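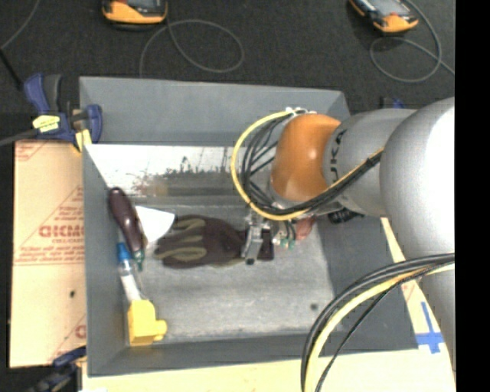
The coat is still too clean for a man who slept four nights in it, according to Tiziana Ferri, and she would also like the left pocket to hang lower, as if he always keeps something heavy there. She wrote this after the camera test and I copy it first, so that everybody who works on the coats reads it before my own notes.

March 2018, breakdown room, costumes for Damolia

Status of the Kos coats. We have seven of the same coat, all from the Grumbridge wool. Numbers 1 and 2 are for the early scenes and stay as they are. Number 3 is the one from the camera test. Numbers 4 to 6 must match number 3 when number 3 is right, which is not yet. Number 7 is for the stunt man, one size bigger in the shoulder, and it has the pads already sewn in, so please do not put it in hot water.

About the comment. I looked at the test on the big monitor and I must agree. In our room number 3 looked very old, almost too much. On screen, under the yellow street light, the dark brown at the hem disappears and the coat becomes one flat color. The elbows are fine. The collar is fine from the side but from the front it looks like it came from a shop last week. The actor also carries himself very straight in these scenes, and this makes any coat look more expensive.

What I did today:

Washed number 3 once more, 110 minutes in total with the soaking, without softener. The wool became a little more tight, which I like. The sleeve lost less than I expected. I measured against number 4 and the difference can be hidden in the cuff.

While it was damp I put the weight in the left pocket. First I tried 200 grams of lead shot in a cotton bag, and it was not enough, the pocket only looked full. Then I took the bag out, cut the pocket stitches at the back corner and sewed them again lower. Now it hangs also with nothing inside. This is better for the actor too. He complained in the fitting that something was hitting his leg when he ran.

For the collar I went with the sandpaper only on the fold, and after this a very thin mix of gray and yellow pigment with the sponge. Please use the small natural sponge and not the blue one. The blue one makes round marks, and in a close shot they can be seen.

The hem is where I am not sure. Dark on dark does not work with this light, so I tried to go lighter, like dried mud from a road. Two samples are pinned on the board, A with fuller's earth and a little glue, B with paint only. A is nicer to the eye but it falls off when I shake it, and the sound department will not love us if the coat makes crumbs during a quiet dialogue. B stays, but it is a bit stiff. Maybe B as the base and then A on top, fresh in the morning before each shooting day. I would like to hear another opinion before I touch the real hem.

Not finished:

The lining. In the script he opens the coat only one time, in the kitchen scene in Jarkton, but the director changed the blocking already twice and now I do not trust this. I propose we age the lining of 3 and 4 and leave the others.

Buttons. The original ones are too shiny. I boiled a few with tea and steel wool and the result was good, a dull brown. One button must be missing from scene 38 on. It is the second from the bottom. In the first continuity sheet it says second from the top, which is wrong, and I corrected it with pencil. The thread should stay in the cloth, about one centimeter, please do not cut it short.

Scarf. We have still only one! If it gets lost or somebody spills coffee on it, we have a problem. Grumbridge says they do not make this check any more, the last was in November. I asked if they have maybe a damaged piece at the end of a roll, also small is fine. No answer until now.

For the next camera test I want three things changed from the last time. The actor should wear the coat at least for one hour before, sitting down, with the belt closed, so that the creases come in the right places by themselves. I tried to press them by hand and they look like pressed creases. Second, somebody from us should stand by the monitor and not only by the rack. Third, we should ask for the same street light, and also for the kitchen light if they have it ready.

Recipe for the collar mix, as I used it: one spoon gray, half spoon yellow ochre, a touch of black on the tip of the brush, water up to the line in the small jar. The jar is on the second shelf with the label "Kos neck". It should be shaken every time, the ochre goes down to the bottom very fast.

Number 3 is hanging near the window, still damp in the shoulders. I will photograph it next to number 1 when it is dry and send both to Tiziana.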